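Notes from a visit to the Garnham student robotics club, typed up same night. April 10, 2026.

Aisling Rafferty is late to her own interview. Five minutes, maybe six. She has a granola bar in one hand and a key card in her teeth, and she starts talking before I've got my notebook open.

"So you want to hear about the hat," she says.

I do want to hear about the hat. Rafferty is the student lead on a project the club calls Nonel, and for most of this school year Nonel has meant one job: hat on the stand, hat off the stand. A person does it by hand with a pair of grippers, everything gets recorded, and later a robot arm tries to learn from the recordings. That's the plan anyway.

Why a hat? "Because we did blocks last year and blocks are boring," she says. "A block is the same block every time. A hat, you squeeze it and it's a different shape. The brim goes wherever it wants."

They started in October. Seventeen students on the sign-up sheet, and a goal of 1,000 good recordings by the end of the year. She won't give me the current number. "Ask me after the weekend." Then she laughs and says really, don't ask.

The club adviser is Teresa Quinlan, who teaches the intro controls class and signs the purchase forms. Quieter than Rafferty. Picks her words. She says the hard part was getting students to slow down.

"They come in and they want to be fast," Quinlan says. "They're good with their hands, and then they watch the recording and it's a blur. Nothing in it you can use. So I tell them, move like you're carrying soup."

The soup line has stuck. I heard it 2 more times before I left, once from a freshman who I don't think knew where it came from.
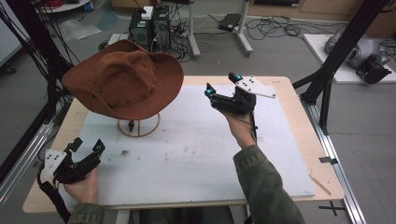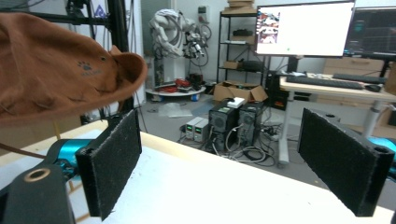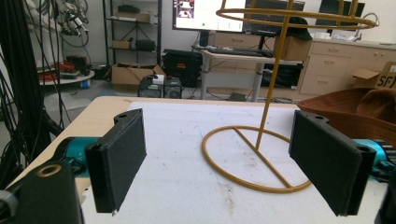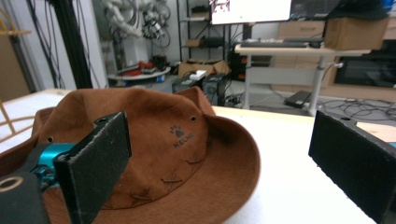 Brown hat, two-fingered grippers, and a lot of cable on the floor.

Does a student need to know how to code before joining the club?

Most don't when they sign up. New members spend their first weeks recording and sorting clips, and anyone who wants to move over to the software side gets paired with an older student.

Back to Rafferty, who has finished the granola bar. I ask what goes wrong. She counts on her fingers then gives up counting.

"Grabbing the brim too close to the edge. Grabbing the crown too hard, so it's got a dent and then it sits funny. Lifting the stand along with the hat, that's a classic. Both hands going for the same side." She mimes that one, elbows knocking. "And people forget to stop the recording. We had one that was just two guys talking about burritos."

Did they keep it?

"It's on the club drive. It's not in the data."

Sorting is its own chore. Each clip gets watched by someone other than the person who made it, and marked keep or toss. Quinlan insisted on that. There was some grumbling at first, people don't love having a friend toss their work. "I was the worst about it," Rafferty says. "I wanted to argue every single one."

In the end they wrote a one page rule sheet and taped it up. If the hat ends up crooked but stays on, keep. If it falls, toss, unless the student picks it up and finishes the job, in which case keep and add a note. Rafferty fought for that last part. She figures a robot is going to drop things too and should see someone recover.

Quinlan wasn't sure. "I'm still not sure," she says. "But it's their project, and it's a fair thing to test."

The test will be the Zonik meet, where student teams show a learned task in front of judges. Passing mark is 70 percent of tries. Garnham has entered once before, with the blocks, and didn't place. Their nearest rival is the Nic Giolla team, who Rafferty describes as "really nice people, annoyingly." She's heard they are folding towels this year. She brings up the towels three seperate times.

I ask if she thinks the hat can beat a towel.

"A towel is flat," she says. "I mean it's hard, I'm not saying it's not hard. But you don't have to get it over a stand."

She graduates soon, and the project goes to whoever wants it. Quinlan has someone in mind but wouldnt say who with Rafferty in the room. There's some talk of gloves next. Or a shoe, with laces, which Quinlan shut down right away.

By then a student was waiting in the doorway to ask about a dead battery and Rafferty was already half out of her chair. I got one more question in, what she'd tell a kid just starting out. She thought about it, hand on the door.

"Label your files," she said, and went to look for a charger.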